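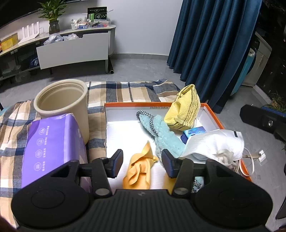
A jury has ordered Gokitero Surgical to pay $424,000 to a former patient who said staff at its outpatient center in Flanagan failed to remove a piece of surgical gauze before closing an abdominal incision. The verdict, returned on April 15, 2020, covers past medical bills and a second operation, but no punitive damages. Much of the trial dealt with how soft goods are counted before and after a procedure. One nurse testified that the center set used items aside in open bins without separating them by type. Cloth is hard to tally in that condition: a crumpled orange-yellow cloth and a yellow towel folded into a lump, both in one box, give little indication of size or number of layers until each is opened out. Surgical gauze is smaller and, once soaked, harder still to tell apart.

The plaintiff, Trinity Castellanos, had a hernia repair at the center in October and reported pain and fever within three weeks. According to the complaint, her first two calls were answered by an after-hours service that advised rest and fluids. A CT scan at Ornari Hospital later showed a retained object with a radiopaque marker, and surgeons there removed it along with a short section of bowel.

The defense argued that the final count had been recorded as correct and that the surgeon was entitled to rely on it. Jurors disagreed in part — they assigned most of the fault to the center and a smaller share to the surgeon, who practices with Munora Medical Group and was sued separately.

Records produced in discovery showed that the center performed 700 procedures in the year before the operation. Its written policy called for a second count whenever staff changed during a case. A relief nurse entered the room shortly before closing, and the chart shows one count only.

Post-trial motions are pending. Lawyers for the center have asked the judge to reduce the award for future care, which they say was not supported by expert testimony. A hearing date has not been set.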